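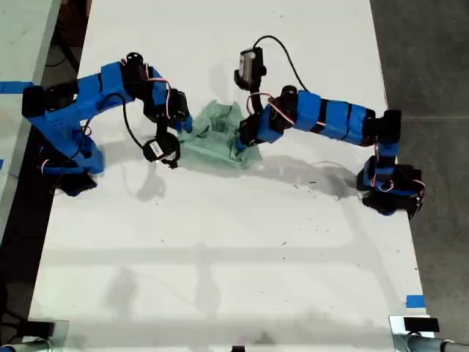

The folding standard for small cloths has been revised, and the new version applies to all flat work finished at Nidport from this issue of the newsletter onward. The earlier version began with a cloth already spread square and had no instructions for getting it there. Most of the lost time is in that first stage. A light green cloth bunched on a white tabletop, with a hump in the middle and the edges spread outward, has no readable corner, and pulling at the nearest fold usually moves the hump to another place. The revision treats opening the cloth as a separate operation with its own start and end point.

October 24, 2019
By Lucía Lozano, Finishing Notes

Search this newsletter Search Clear

Scope

The standard covers single-layer cloths and small towels in the pale green, white and gray ranges. It does not cover fitted items, anything with a drawstring, or garments. Garments stay under the old sheet until Deividas Liepiņa finishes the sleeve section. Cloths from the Farance account are included, with the exception noted near the end.

Opening

Lay the bunched cloth near the center of the table. Find an edge before finding a corner. An edge can be followed by touch along the hem; a corner inside a bunch is easily confused with the point of a fold. Take the hem between two points of contact and draw it outward, parallel to the tabletop. Lifting is allowed only to free a trapped layer. A fold lifted high and dropped will come down with a new crease in it, and the crease then has to be worked out from the middle.

When one edge is straight, hold it and draw the opposite edge away. Use steady tension and stop when the surface stops moving. Further pull stretches knitted cloths on the bias and gives a finished piece with one long side. Woven cloths tolerate more, but the instruction is the same for both so that the two can be processed in a mixed stack.

Opening is complete when all 4 corners are visible and no part of the hem is underneath the body of the cloth. The cloth does not have to be smooth at this point. Small ripples are removed in the next operation.

Orientation

Turn the cloth so that its long axis runs from the far edge of the table to the near edge. The previous sheet allowed either direction. Mixed orientation produced stacks with the folded edge facing two ways, and these had to be rotated piece by piece before banding. Please use the one direction only, including on the side tables.

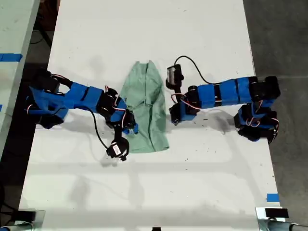

Long axis running far edge to near edge. The small flap near the upper left is still to be turned out.

Turned flaps are the most frequent defect at this stage. They form when a hem is drawn outward past a corner that is still tucked, and they are easy to miss on pale fabric under overhead light. Check the far corners first, as they are the harder ones to reach once folding has started. Turn the flap out by its tip, lay it flat, and run one pass along the hem in each direction away from the corner.

A cloth that remains narrower at one end than at the other after the flaps are out has either shrunk unevenly or been cut out of square. Do not correct it by pulling. Fold to the wider end, let the narrow end fall short, and put the piece in the measuring tray. Lukoševičius, the supplier for the green range, will credit pieces that are out of square by more than the agreed margin, but only if they come back folded to this pattern.

Smoothing

Work from the middle outward. One pass toward the near edge and one toward the far edge is sufficient for most pieces. Crease lines set by the press do not come out by hand and should be left alone. If a line runs close to the center, use it as the fold line, provided the hems match to within 9 mm when the cloth is doubled. If they do not match, ignore the line and fold to the hems.

Folding

The first fold is lengthwise. Pinch the hem close to the corner, taking as little fabric as will hold. A large gathered pinch leaves a compressed knot in the cloth that shows on the finished face, and on the softer qualities it stays visible in the stack until the next wash.

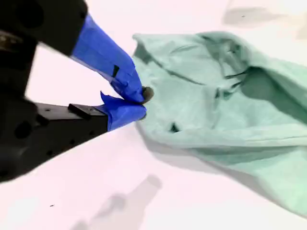

Carry the pinched edge across in a low arc and set it down on the opposite hem without sliding. Release, then align. Aligning before release drags the lower layer with the upper one and the error does not show until the second fold. The second fold is crosswise, near edge to far edge. A third fold is used only for pieces that will not fit the 11-inch shelf after two.

Corners should sit on corners. Where this is not possible, the upper layer is set slightly inside the lower one, so that no raw edge or label projects from the front of the stack.

Table surface

White tops remain the standard surface. They show lint and stray thread clearly, and they also show scuffs and smudges, which have been reported as a fault on several inspection sheets. Marks in the surface are not a fault if they do not transfer. Test by drawing a clean white cloth once across the marked area under light pressure. If the test cloth picks up color, take the table out of use and wipe it down with the neutral cleaner from the Lunden stores. If it does not, carry on and make no entry.

Do not use abrasive pads. They remove the mark and leave a dull patch with more drag than the rest of the top, and a cloth drawn across it will catch on one side.

Farance exception

Farance pieces are folded face inward. Everything else in the standard applies. The last order was 2,000 pieces and part of it went out face outward, correctly folded in all other respects. It was accepted, but they have asked for the next delivery to follow their sheet. Face is identified by the hem: the turned side is the back.

Sheets and queries

The revised sheet replaces the one in the blue binder at each table. Remove the old one when inserting the new one, as the page numbers are the same. Comments on the opening stage should go to me in writing with the cloth quality stated. Comments on garments go to Deividas, who expects to circulate a draft sleeve section before the end of the month. Until then the measuring tray is emptied at the close of each shift and the pieces are logged by range.

You are receiving Finishing Notes because you subscribed at Nidport. Manage your preferences or unsubscribe at any time.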